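Ticket 756 – round tray, rocks on table
Product: Lisivar serving tray, dark brown, round
Opened by: Awuor Kaijage
Status: waiting on supplier

Tray came from Wurkesmont in December. Rocks when you press the rim. Not a lot but you hear it, a click. Fine on the carpet so didnt notice at first.

Tried so far:
– turned it 15 degrees at a time, same click all the way round
– other table, same
– wiped underneath, no grit
– felt pads, 2 of them, worse

Put a puzzle cube on it for weight.

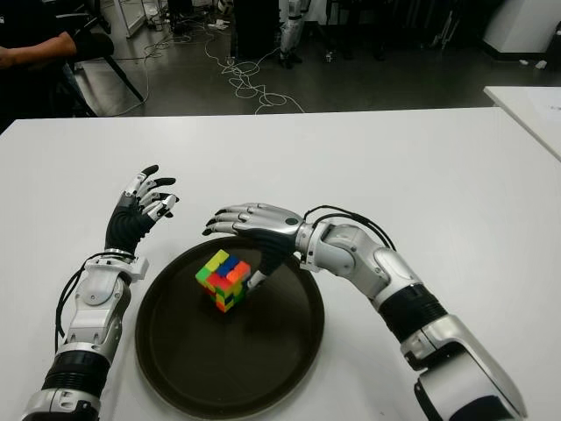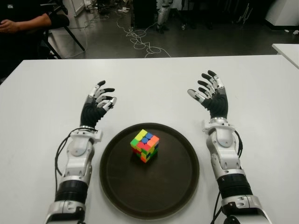
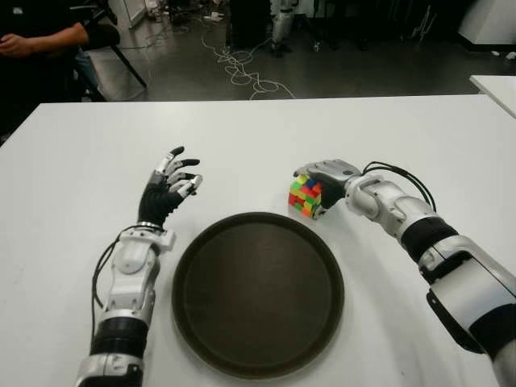 Attachments: brown tray on white table. Cube on the tray in the first and second, off it in the third.

With the cube on it still clicks if I press the rim oppsite. So base is bowed I think, not the table. Checked with a ruler after, light gets under in the middle.

Reply from Ivico support: please confirm whether the tray has been in a dishwasher.

No. Hand wash only, it says so on the sticker.

Reply from Ivico support: thank you, passed to Chatzigeorgiou for a replacement, allow 5 working days.

OK. Do I send the old one back or keep it? Need to know before I toss the box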